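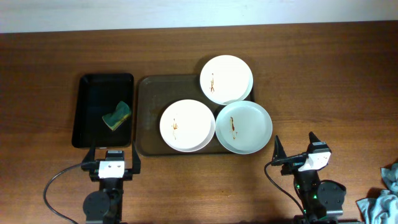
Both arms ready, sauce on the plates, sponge in the black tray.

Two-arm plate wiping for a school robotics club – how do we get the sponge grip to repeat?

Posted in Clubs and Competitions by bundard_club, 15 February 2026

Hello all! I help run the after-school robotics club at Bundard and we have got ourselves into the household round at the Clultton student robot day. Our task is washing up, or at least the dry version of it. The robot has to pick up a sponge with one arm, steady a plate with the other, wipe off a streak of brown sauce and put the sponge back in its tray. Three plates, 184 seconds on the clock.

We're teaching by demonstration. The students drive the arms through the job, we record it, and then we train on the recordings overnight using the club desktop. So far we have 60 recordings and the group is completely hooked, I have to shoo them out at the end! The plates are going really well. The left arm (we named the whole rig Mallet, so it's "Mallet's left") reaches for the sponge and that's where it falls down. When the sponge is lying flat it usually grabs it. When it's tilted against the side of the tray, the fingers either close on nothing or pinch one corner, and then the sponge swings round and wipes with the wrong face.

Out of the last 200 tries on the sponge alone we lost 19 to a clean miss and a lot more to a bad pinch, which we didn't write down properly (our fault, we've got a tally sheet now).

Things we have already tried:
Slowing the approach. Helped a bit, costs time.
A bigger sponge. The gripper couldn't get round it.
Taping the tray to the table. Definitely worth doing, the tray used to creep.

The rules say the sponge has to start inside a tray but don't say how it must lie. I'd love it to cope with any angle, as the students feel that standing it up neatly every time is a bit of a cheat. Is that realistic before the heats? Any ideas welcome, including ones that need cardboard and glue.

wetinico_workshop

What a lovely project! We did a very similar task at Wetinico last November and had exactly this, so please don't lose heart.

First thing I'd look at is your recordings. When ours were all done by the same two keen students, the sponge was nearly always put back in the same spot between runs, because that's just what people do with their hands when they're in a hurry. The robot had hardly ever seen a tilted one. We made a little spinner out of card with eight positions on it and whoever was resetting the table had to spin and put the sponge down as it said – flat, green side up, yellow side up, leaning on the long wall, leaning on the short wall and so on. The younger ones fought over who got to spin. Another 40 or so runs like that made more difference than anything we did to the code.

Second, your tray. A dark shiny tray looks smart but the inside picks up reflections from the ceiling lights, and a dark green scourer against it isn't easy to make out. Have a look at your own camera pictures at the size the model gets them, they're probably much smaller than you think. If the green face is up, can you find the edges yourself? We put a piece of matt pale card in the bottom of ours. Check that your rules allow it, ours did.

Third, pinch from the long sides and record the whole approach, including a short pause above the sponge before going down. Our students used to swoop in from the side like a seagull after chips, and the robot learned to swoop as well.

And yes, any angle is realistic! Maybe not every single time, but you can get close. I'd ask the students to decide how many positions they want to support and practise those.

gluegun_and_hope

just stand the sponge up?? if the rules dont say how it lies then its allowed. we always did it and got through

benchfour

I mostly agree with the Wetinico answer, so I'll only add what's missing.

Keep the sponge recordings separate from the full-task ones, at least in your folders. You can then train on the pick alone, which is much quicker, and see overnight whether the spinner trick is working before you spend a week on whole runs.

Your bad pinches may come from the fingers. Two smooth hard fingers on wet-look foam will let it twist. Wrap a strip of non-slip drawer liner round each one, fix it with double-sided tape and trim it so nothing hangs over the tip. Do this BEFORE you record more, as the fingers end up a touch thicker and your old runs won't quite match.

Also teach a recovery. Have the students miss on purpose, open the fingers, lift, and go again. Ten or so of these is plenty to begin with. Ours had never seen a failure and would carry on wiping the plate with an empty gripper, very proudly. With 184 seconds you have room for a second go on the pick, and it's great fun to watch when it works.

Last one: check where the cables loop before each run. One of ours caught under the tray and we spent a whole session blaming the training.

bundard_club

Thank you so much, this is brilliant. The spinner is being made as I type (there is glitter on it, I had no say in the matter). I looked at the camera pictures at the small size and you're right, with the green side up I could barely find the sponge. Pale card is going in, and I've emailed Clultton to ask if that's allowed on the day. Drawer liner next session, then a fresh batch of recordings with some misses in. I'll post the new tally when we've got one!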